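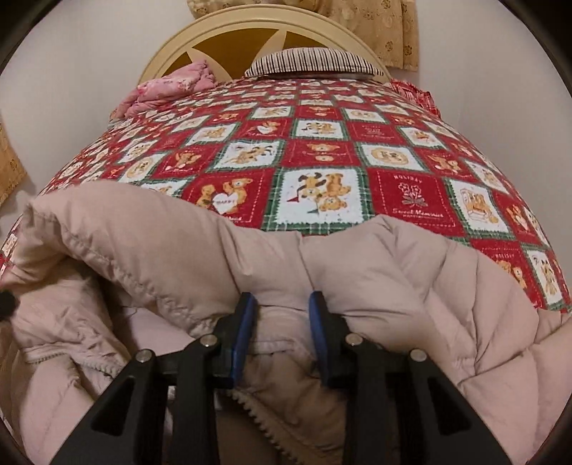 Penden, blue pads, on a quilted jacket.

January 5, 2023

Penden is the hand-held gripper I have been building since June. Two parallel fingers, one trigger, black printed frame, rubber pads at the tips. The last post ended with the trigger linkage binding at half travel. That is fixed. The bushing was undersized and I reamed it.

This post is mostly about fabric, which I had put off. Rigid objects are easy for a two-finger tool. You close until the motor current rises, you stop, and you log the width. Fabric has no clear rise. A puffer jacket is worse than a bedsheet in this respect, as the padding pushes back a little from the start and the current climbs on a slope that looks a lot like friction in the slides.

Setup for anyone following the build:

The position sensor is a Skusteo magnetic encoder on the pinion. Fully open reads 3,613 on my unit. Fully closed reads 0 after homing. The scale is close enough to linear that I stopped correcting for it.

The motor is driven at a current limit set in firmware. I started at 500 mA and fabric slipped out of the pads on most lifts. I ended up at 900 on the jacket and left it there.

The pads are Marwat sheet rubber, cut with a knife and glued on. The first set was a harder grade and polished itself smooth. The blue set is softer and has held up so far, though the glue line on the left one needs watching.

The frame is the third version. The triangular cutouts in the arms were added to save print time and a little weight. I expected them to cost stiffness. On the bench I could not measure the difference with the gauge I own, so either they don't or my gauge is too coarse. The screw heads stay exposed because I take the thing apart every other evening.

On pinch grasps. Coming straight down onto a zipper or a seam gives a false stop: the pads meet something firm, the current jumps, and the log says "grasped" with a width that belongs to the zipper. I now require the current to stay over the threshold for 120 ms and the encoder to stop moving in the same window. That removed most of the false stops on the zipper teeth. It did nothing for pocket flaps. A flap folds over inside the pads and reads exactly like one thick layer of cloth. I don't have a fix. Wider pads might help, or a second sensor behind one of them.

The other thing I changed is the sampling. The old loop wrote every reading to the card and stalled when the buffer filled. The new loop holds 2,000 samples in memory and writes between grasps. The stall is gone. The cost is that a power drop loses the current grasp, and the battery connector is still the cheap one, so this happens. A locking connector is on order.

Wear so far: more than 3,000 open-close cycles on the current pinion, no visible tooth damage, slight backlash that was probably there from the beginning. I should have measured it on day one.

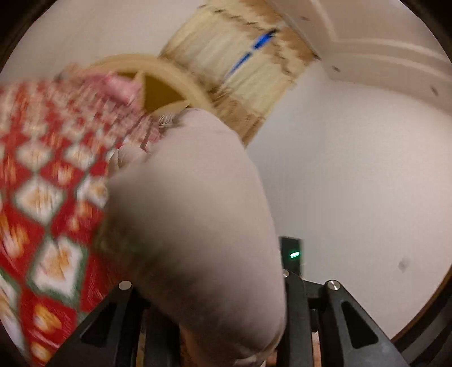

One reader in Plincombe wrote after the last post to ask why I hadn't just used a worm drive, as it would hold the grip with the motor off and save the battery. The reader also pointed out that I would get a finer step at the fingers for free.

Both points are right. I had a worm drive on the bench for two weeks. It held well. It also could not be pushed open by hand, so when the firmware hung with something in the pads, I had to get a screwdriver out. With the rack and pinion I cut the power and pull the fingers apart. I also lost the current signal almost completely, because friction in the worm swamped whatever the pads were feeling, and the current signal is what the grasp check runs on. If I add a force sensor at the finger, the worm goes back on the list.

Open items: left pad glue, battery connector, backlash measurement, pocket flaps. I also want the cable exit moved to the rear of the grip, where it stops catching on my sleeve. The updated frame files go up once I have printed a clean copy and checked the screw spacing against it. The spacing in the files currently posted is wrong by 0.4 mm on the right arm. Drill it out if you have already printed one.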